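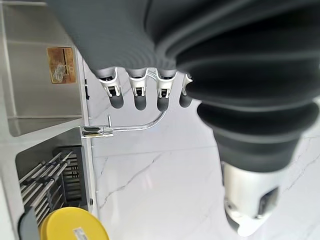

The kitchen faucet and the white marble, taken Friday.

29/01/2021
Posted by Catrin Eynon

Okay, reopening my own ticket on the kitchen faucet, sorry everybody! I closed it back in August feeling very pleased with myself, and now it's dripping again.

What it does: I push the lever down, the water stops, I walk away, and then drip... drip... every 5 seconds or so it seems to me, usually when I'm trying to read. Cold side only, as far as I can tell (I shut off the hot valve under the sink overnight and it carried right on).

Tried so far:

Cleaned the aerator. It had a bit of grit in it and the flow is nicer, but the drip is the same.

Tightened the nut under the lever. Made the lever stiff, didn't help, so I backed it off again.

Swapped the cartridge for the Baminska one Kittipong had in the parts drawer. It went in fine but I had to push harder than I liked, and I'm wondering if it's a hair too long? The old one measured 37 mm and I forgot to measure the new one before it went in, silly me.

There's also a little water collecting where the faucet base meets the counter. I wiped it dry at lunch and it was back by the time I'd made tea. Could be splash, could be the seal. I really don't want it sitting on that marble!

Reply from Steinar Norðdahl:
Pull the cartridge and measure it. If it's 2 mm over, that's your drip. Look at the O-ring while you're in there, and put a paper towel around the base overnight with the water off.

Me again: will do, towel is going down tonight. Leaving this open until I've got the cartridge out.

Recent tickets
Utwood cabinet door won't stay shut
Dishwasher smells like onions
Sink drains slowly after dishes

We use cookies to keep you signed in. Accept | Settings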